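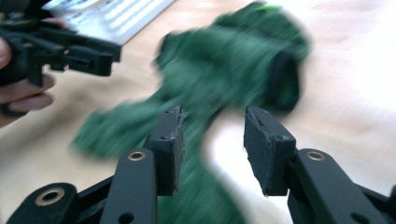
Figure 3. View from one gripper's own camera during a garment demonstration, with the green cloth in motion behind the open fingers.

4.2 Collecting the Demonstrations

We gathered our folding examples by hand, with a person holding one gripper in each hand and working at a table much as they would at home. Doaa Sqalli, who has folded more shirts for the Saber set than the rest of us put together, gave us 850 demonstrations with 2 grippers, and we are very grateful to her. Each one starts from a crumpled garment, and we asked her to vary the starting shape as freely as she liked (she took this to heart!).
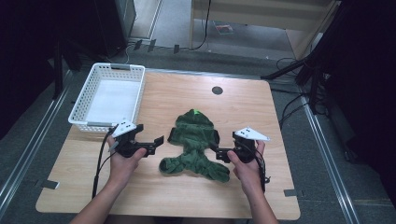
4.3 Fast Motion and Filtering

Cloth moves quickly when it is lifted or shaken out, and the close-up views blur a good deal. Our first instinct was to throw those stretches away, as we had done for the rigid objects in Brullow, but a policy trained without them tended to stall just after the first grasp.

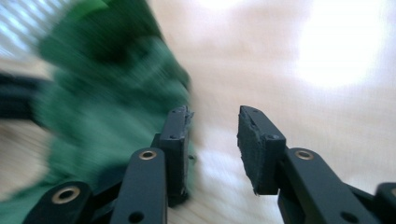

We therefore kept the blurred stretches and removed a demonstration only when tracking was lost for more than 20 consecutive samples. It is a generous rule, and we are sure a stricter one could be defended, but it served us well in the tests of Section 5.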